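开放日招募：来厨房里看人怎么教机器收拾桌子

Flollance 奥基索普（Orkirthorpe）工作室　六月场

本站使用 Cookie 以改善浏览体验。继续浏览即表示同意。

我们要找 30 位参加者，来工作室待一个下午，看演示，然后自己上手。报名的人请先降低期望：不会有机器人给你端茶，也没有会跳舞的那种。有的是一间厨房、一张桌子、一堆别人吃剩下的包装，以及几把黑色的手持夹爪。如果读到这里你还没关掉页面，大概就是我们要的人。

做什么

下午两点开门，先由 Toon Hermans 讲二十分钟。他保证过只讲二十分钟，上一场他也这么保证过，所以请预留四十分钟。他会讲手持夹爪怎么记录人的动作，这些记录后来怎么用，以及为什么捏一张纸巾比捏一个纸盒麻烦得多。

讲完进厨房。演示的内容是清理桌面：双手各拿一把夹爪，把垃圾送进桶里，海绵另放。听着像小学生值日，做起来也像，只是手指换成了两片带蓝色衬垫的硬家伙，你会突然很怀念自己的大拇指。 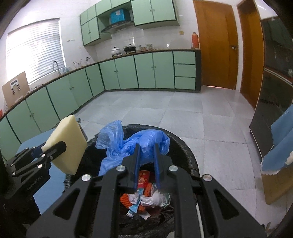 蓝色衬垫夹得住什么、夹不住什么，看一会儿就有数。

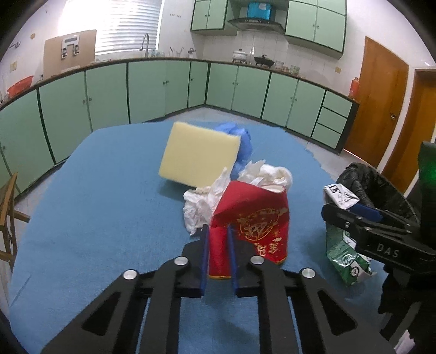
谁适合来

不需要懂编程，不需要工科背景，也不需要对人类的未来有什么看法。我们更看重下面这些：

1. 年满十八岁，两只手都能正常抓握。左撇子欢迎，一直缺。
2. 能站着干活一个钟头左右，中间可以歇。
3. 肯重复。同一团纸巾，你可能要捡很多遍。有位参加者捡到后来开始跟纸巾说话，我们认为这是敬业。
4. 听得进“慢一点”。动作快的人在这里没有优势，平时做家务麻利的尤其要注意。
5. 能忍受有人在旁边看你扔垃圾，并且做笔记。

做过保洁、后厨、护理的，请在报名表里写明。你们对“收拾干净”的定义比我们准，上次一位在食堂干过多年的大姐当场改掉了我们的流程，改完确实顺手。

不适合谁

想来拍产品测评的；想当场谈采购的（请另约，Toon 听到“采购”两个字会把二十分钟讲成一小时）；以及打算带宠物的。Matić 展厅那边允许带狗，我们这边不行，请不要拿他们来压我们。

当天安排

14:00　签到，领名牌，存包
14:20　讲解
15:00　厨房演示，分两组轮流看
15:40　上手练习，每组 2 人共用一张桌子
17:00　提问，喝茶，交反馈表

茶是自己倒的，前面已经说过了。

穿着方面，袖子不要太宽，长发扎起来，手链和大戒指放家里。练习用的包装和纸团由我们准备，不必自带垃圾，虽然每场都有人问。

补贴与录制

全程参加并交反馈表的，补贴路费，凭票据当天结。只听讲解就走的没有补贴，但茶可以喝。

上手练习期间，夹爪会记录画面和动作。开始前会请你签一份同意书，两页纸，字不小，请真的读一遍。不愿意被录的可以只看不练，名额照留。练完又后悔的，六月底前写信给我们，那一段会删掉。

招兼职演示员

另招兼职演示员 2 名，开放日期间到岗，负责示范、递夹爪、把桌面恢复成乱的样子。最后一项占工作量的大头：参加者好不容易收拾干净，你再一件件摆回去，脸上还得和气。有带团或教课经验者优先，性格过于爱整洁者请三思。应聘请附一段话，讲讲你教过别人什么、对方学会没有，没学会的也可以写。

报名办法

填写本页报名表，或到 Killier 书店一楼柜台领纸质表。上一轮开放收到 3,000 多份报名，我们看得很慢，请不要用同一个名字报三次，我们会认出来，然后看得更慢。入选者会收到邮件，内附地址和停车说明。没收到的可以进候补名单，每场总有人临时想起自己有别的事。

如需轮椅通道或手语翻译，请在表内勾选，我们会提前联系你。

阅读 1,165　分享 30　评论 2

订阅 Flollance 通讯，每月一封，可随时退订。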